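Moresen Brennstoffzellen-Lernset: viel Kunststoff, wenig Leistung

Auf der Packung steht »Wasserstoff zum Anfassen«. Da war ich schon misstrauisch. Anfassen kann man bei diesem Set vor allem Schläuche, und die sind so steif, dass ich den ersten Anschluss dreimal neu gesetzt habe.

Bezahlt habe ich 261 Euro, ohne Versand. Dafür gibt es einen kleinen Elektrolyseur, eine umkehrbare Zelle, zwei Gasbehälter, einen Motor mit Propeller und ein Heft mit 6 Versuchen. Zwei davon unterscheiden sich nur darin, ob der Propeller oder eine Leuchtdiode angeklemmt wird. Wer so zählt, kommt natürlich auf eine hübsche Zahl.

Der Aufbau soll laut Heft eine Viertelstunde dauern. Ich saß einen ganzen Mittwochabend daran, auch weil die Zeichnung auf der dritten Seite Plus und Minus anders einfärbt als die Kabel im Karton.

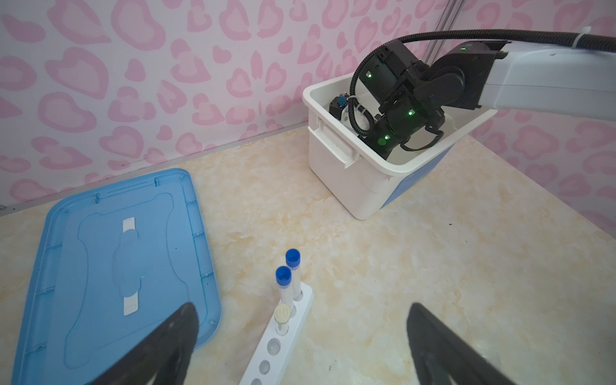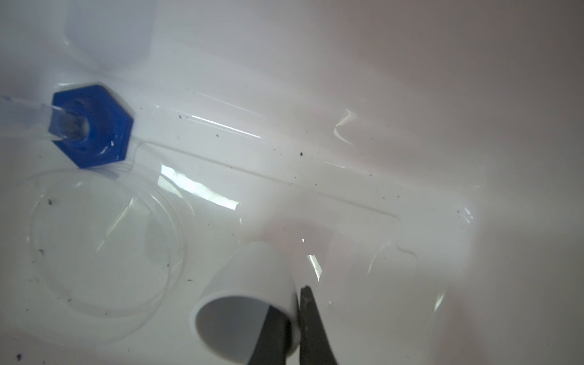

Mit destilliertem Wasser läuft die Elektrolyse dann immerhin ordentlich an. Nach einer Weile steht Gas in beiden Behältern, im Wasserstoffteil sichtbar mehr, so wie es sein soll. Der Propeller drehte sich bei mir damit knapp vier Minuten. Moresen verspricht zehn – unter welchen Bedingungen, steht nirgends.

Ärgerlicher finde ich den Wirkungsgrad. Das Heft rechnet vor, was man hineinsteckt, und lässt beim Herausholen die Verluste weg. Ich habe mit einem einfachen Multimeter nachgemessen und komme auf ungefähr 330 Joule am Motor, deutlich weniger, als die Tabelle erwarten lässt. Gerade für den Unterricht wäre das doch der interessante Teil.

Katia Carbone, die das ältere Set von Rinaldi im Physikkurs einsetzt, hatte mit undichten Stopfen zu kämpfen. Die hatte ich nicht, das muss man Moresen lassen. Eine Ersatzmembran kostet allerdings 100 Euro, und eine Lieferzeit konnte mir der Kundendienst nicht nennen.

Für eine Schule mit Geduld und eigenem Messgerät vielleicht. Zu Hause würde ich es kein zweites Mal kaufen.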